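Asunto: Re: [vecinos-lanville] Ruido de la bomba por la noche

Buenas tardes a todos:

Disculpen si mi español no es perfecto, lo escribo despacio. Contesto al mensaje de junio, que copio aquí:

> La bomba de agua del edificio Umali arranca a las 2 de la noche y
> vibra hasta el tercer piso. ¿Alguien más la oye? La empresa Plesik
> propone cambiarla entera. ¿Esperamos otro presupuesto?

Sí, yo también la oigo, y mi dormitorio da al patio. En mi opinión no es necesario cambiar la bomba entera.

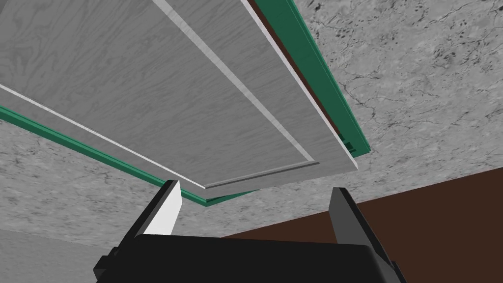 El ruido no viene del motor, viene del tubo que toca la pared. En mi edificio anterior teníamos el mismo problema y se resolvió con unas abrazaderas de goma, que costaron unos 160 euros con la mano de obra.

Pedí también precio a Ulturum. Me contestaron por teléfono que la visita cuesta 70 euros y que los descuentan si se hace el trabajo.

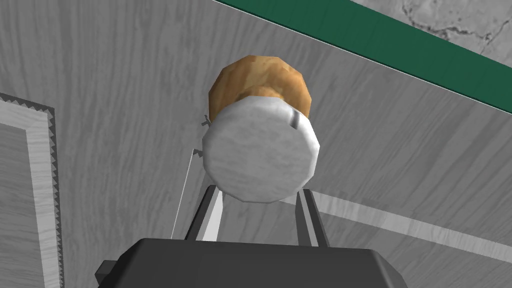
Pueden venir a partir de las 18 horas, cuando ya hay vecinos en casa. Solamente necesitan la llave del cuarto de contadores, la cual yo no tengo.

Sobre el horario de la bomba, pienso que se puede programar de otra manera. El depósito se llena igual por la tarde, y así por la noche quedaría parada.

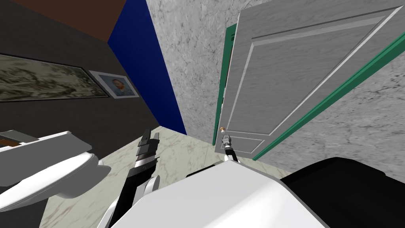 Pared con el paisaje y el retrato de barba rojiza.

Les ruego que no firmemos todavía con Plesik. Su presupuesto no dice si incluye retirar la bomba vieja, y tampoco menciona la garantía.

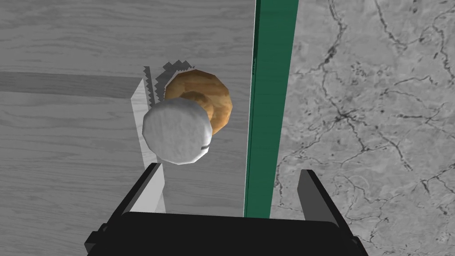

Objeto blanco y redondo, entre otras cosas.

Si alguien tiene la llave, por favor que me escriba a mí directamente, para no llenar la lista de mensajes.

Reciban un saludo cordial,
la vecina del segundo B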